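About Restlow

Home Our Story Classes Visit Contact

Restlow is a small adult learning school on the upper floor of the old Mulcahy building. We teach evening and daytime classes in bookkeeping, English for work, basic math, and office writing. Most of our students have jobs, and many have been out of a classroom for a long time.

The school was started by Marwa Kamel and Donal Conneely, who had both taught at a larger college and wanted to run shorter courses with smaller groups. The first class was a bookkeeping course with secondhand desks and one borrowed whiteboard. Marwa still teaches bookkeeping two evenings a week. Donal handled English and math on his own until Saoirse Mac Giolla joined to take over the math program.

Today we enroll up to 600 students a year across all courses. Classes are kept small enough that a teacher can look at each person's work before the session ends. We don't record attendance for employers unless the student asks us to in writing.

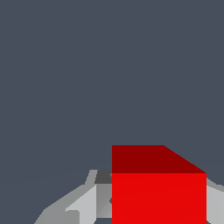

How long does a course last?
Most courses run for 12 weeks, with one session a week. Bookkeeping Level Two is longer and has a break in the middle for the December holidays.

What we teach

Bookkeeping comes in two levels. Level One covers invoices, receipts, bank statements, and a simple set of books kept on paper first and then in a spreadsheet. Level Two adds payroll, sales tax, and year-end work. Students who finish both levels leave with a full set of practice accounts for a made-up hardware store, which Marwa wrote and has been adding awkward transactions to ever since.

English for work is taught at three levels. The lower level is mostly speaking and listening – phone calls, directions, talking to a supervisor. The upper levels move on to email, reports, and job interviews. New students meet with Donal for a short talk before they are placed. Moving up or down a level in the first few weeks is common and costs nothing.

Basic math starts from whole numbers and goes as far as percentages, ratios, and reading charts. Saoirse uses pay stubs, recipes, and flooring estimates as class material. Calculators are allowed after the fourth week.

Office writing is our newest course. It was set up by Niilo Väisänen, who spent many years editing manuals and training papers before he came to us. Students bring in something they have to write anyway, such as a cover letter or a complaint to a landlord, and work on it over several drafts.

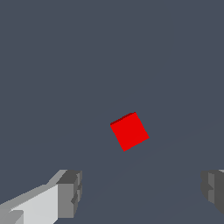
A red cube on a plain gray surface.

Our building

We rent five rooms from the Mulcahy estate. Three are classrooms, one is the office, and one is a study room with books and six computers. The study room opens an hour before the first class and stays open until the last one finishes. The elevator is on the Sonier Street side and is the easiest way in with a stroller or a wheelchair. The front stairs are steep.

The roof was replaced two years ago and the heating works well now, though Room 2 warms up slowly and we suggest bringing a sweater to morning classes. There is a kitchen with a kettle, a microwave, and a refrigerator. Please put your name on anything you leave in it. Street parking is free after 6 p.m., and the Vilov bus stops at the corner.

Fees and help with costs

A full course costs $300, books included. Students who are out of work or getting housing help pay $180. Bookkeeping Level Two is $475 because of the extra weeks and the software license. Fees can be paid all at once or in monthly parts, and Muireann Madigan in the office can set up either one.

We keep a small fund for students who run into trouble partway through a course. It is paid for by an annual book sale and by former students, some of whom send a little every year. To ask about it, speak to Muireann in person or leave a sealed note at the office. Only she and Marwa read the requests.

Enrollment for the spring session closes on 25th March. We keep a waiting list after that, and places do come up in the first two weeks.
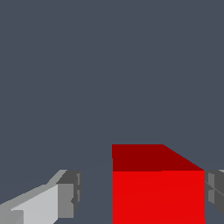
What should I bring to the first class?
A notebook, a pen, and your enrollment slip are enough. Course books are handed out in the second week, once levels are settled.

Getting in touch

The office is staffed in the afternoon and evening on every day that classes are held. Phone messages left in the morning are returned the same day. If you would like to see a class before you enroll, ask Muireann and she will find one with a free seat. Visitors are welcome to join in or just listen.

We are not currently hiring full-time teachers, but we keep a list of substitutes for math and English. Send a short letter and the names of two people who have seen you teach to Saoirse Mac Giolla at the school address.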